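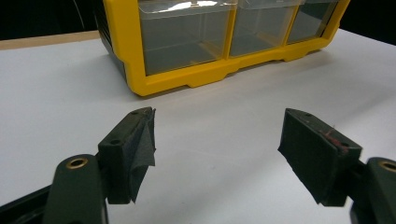 Slide 4: gripper fingers and the drawer organizer, left pad with gray cloth.

Good afternoon. I am Saqib Mughal, from the Stundthorpe workshop. I will speak slowly, please stop me if something is not clear.

Point at the left pad. Look at the lower edge of the cloth, it is ragged. In June we had a fault at the Arnonstead site where a cloth like this slipped down and went between the finger and a drawer. The drawer was pulled off the table. No person was hurt, but a colleague had her hand near it — this is why we wrote a report.

The log of the Standier controller shows error 1807, "grip force low". It came 7 times that morning. Each time the operator pressed reset and continued. I was one of these operators.

(Pause. Ask who has done the same.)

What we changed:
Pads are checked before every shift, by hand and with the power off.
Loose cloth means stop. We do not press it back with a thumb.
After the second 1807 in one shift, reset is locked and you call Mohmand.

Next slide is the force curve. If time is short, skip it and go to questions.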